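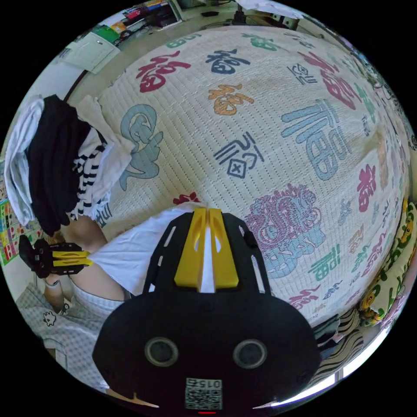 Pedamovの軌跡編集ソフトを使い始めて、もうすぐ2か月になります。手持ちグリッパで録ったデモを読み込んで、時刻合わせ、開閉幅の推定、区間の切り出し、書き出しまでを1本でこなすツールです。先に書いてしまうと、かなり気に入っています!

うちで扱うのは布ものが中心で、服をつかむ、広げる、たたむ、の繰り返しです。これまでは自作のスクリプトをつぎはぎして前処理をしていて、両手のデモになると左右の時刻がずれるたびに手で直していました。Pedamovは左右の軌跡を同じタイムラインに並べて、ずれの候補を波形の上に出してくれます。候補をクリックして、再生して、よければ確定。試しに100本まとめて流したところ、手で直したのは2本だけでした。前は半日つぶれていた作業なので、これには思わず声が出ました。

位置推定もなかなか粘ります。布の作業ではカメラが対象にぐっと寄るので、画面のほとんどが柔らかい面で埋まってしまい、しかもその面が動きます。柄の多い布は特徴点がたくさん取れて一見楽そうなのに、しわが寄ると点ごと流れていくんですよね。ここでは「変形面を除外」の設定が効きました。初期値はオフなので、寝具や衣類を扱う人はまずオンにしてみてください。処理時間は少し延びますが、軌跡の飛びが目に見えて減ります。

区間の切り出しは開閉幅のグラフを見ながらできます。つかみ始めと離し終わりに自動で印が付き、ドラッグで前後に動かせます。印の精度は、厚手のシャツならほぼそのまま使えるくらい。薄い布だと指先がほとんど閉じきってしまうため、空振りとの区別が苦手なようです。同僚のジャイルソン・タヴァレスは、しきい値を布の種類ごとに保存して使い分けています。私も設定ファイルをもらって、そのまま愛用中です。

書き出しは学習用の形式を一通り選べて、座標系の向きもプレビューで確認できます。地味ですが、この矢印の表示が本当にありがたい(以前、左手だけ軸が反転したまま学習を回したことがあります……)。

不満もあります。まず、40本を超えるプロジェクトを開くとサムネイルの生成で画面がしばらく固まります。裏で処理してほしいところ。それから日本語のフォルダ名が混ざると読み込みに失敗することがあり、エラー文が「code 37」だけなのは不親切です。6月の更新で直ると案内には書いてありましたが、手元の版ではまだ出ます。マニュアルも英語のみで、両手の校正の章はもう少し図がほしいです。

片手のデモを数本録るだけなら、無料のビューアで足りると思います。両手で本数を録る人、とくに布や袋のような形の変わるものを相手にしている人には、試用版で自分のデータを一度流してみるのをおすすめします。うちは来期のライセンスも申請済みで、次は靴下の仕分けのデモを通してみる予定です。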